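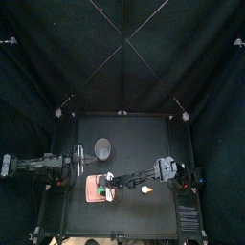

Two arms, black tabletop

On Friday, Fakhoury wrote:
> Is the Urneretti database still going over to Hallitz hosting in
> December? Our nightly export takes 285 minutes as it is.

Yes, still December. The Asau region is open to us now and the test copy has been up there since Monday.

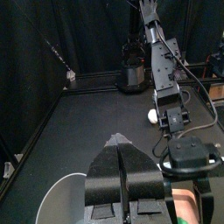

The export ran in 249 minutes on the 600 GB volume — no tuning yet. Please keep the old connection string for 30 days after the switch.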